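Ticket 2349
Product: Dravum sync client
Opened by: Nobuhle Potgieter
Status: Resolved

Sun 21 November, first entry

Hi team! I love this program and I've had it on the shop laptop since April, so please read this as a fan writing in. My recipe library has stopped syncing to the tablet. The laptop says "Up to date" with the green tick, but the tablet is stuck at 50 recipes and won't budge. Everything I added after the malva pudding is missing over there.

Tried so far:
- Restarted both devices
- Signed out and in again on the tablet
- Switched from the Flascombe router to my phone hotspot (no change)
- Renamed one recipe on the laptop to see if it would push. It didn't.

Client is version 8 on the laptop, version 6 on the tablet. The tablet says there are no updates, which looked odd to me, but I left it alone until I heard from you. 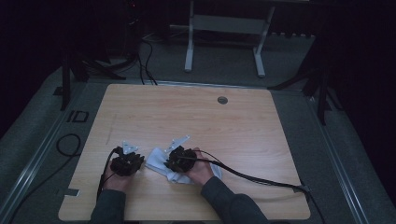

Reply from support (Mthembu desk)

Thanks for the detail, Nobuhle. Version 6 can only read the old library format, and it stops at the first recipe saved in the new one. Your tablet is probably still on the old update channel. Please open Settings, then Channel, choose Vetus, and check for updates again. Export a backup from the laptop before you start.

Second entry

Backup done, took about a minute. The Channel menu was set to "Legacy", so you called it! Changed it to Vetus and the update appeared straight away. It installed fine, but now the tablet opens to a blank list with "Library locked" in red. Laptop still has everything (phew).

Reply from support

Good progress. The lock is left over from the old version. Close the app on both devices, open it on the laptop first, wait for the green tick, then open the tablet and tap Rebuild.

Third entry

IT WORKS! Rebuild ran all the way through and every single recipe is there, photos and my scribbled notes included, even the tags in the right colors. I edited the ginger biscuits on the tablet and the change popped up on the laptop before I'd put the tablet down. So happy with this!

One small request: could the tablet show a message when it's on the wrong channel? The green tick had me fooled.

Reply from support

Passed on to the app team as a feature request. Closing this ticket; reply here within 8 days to reopen it.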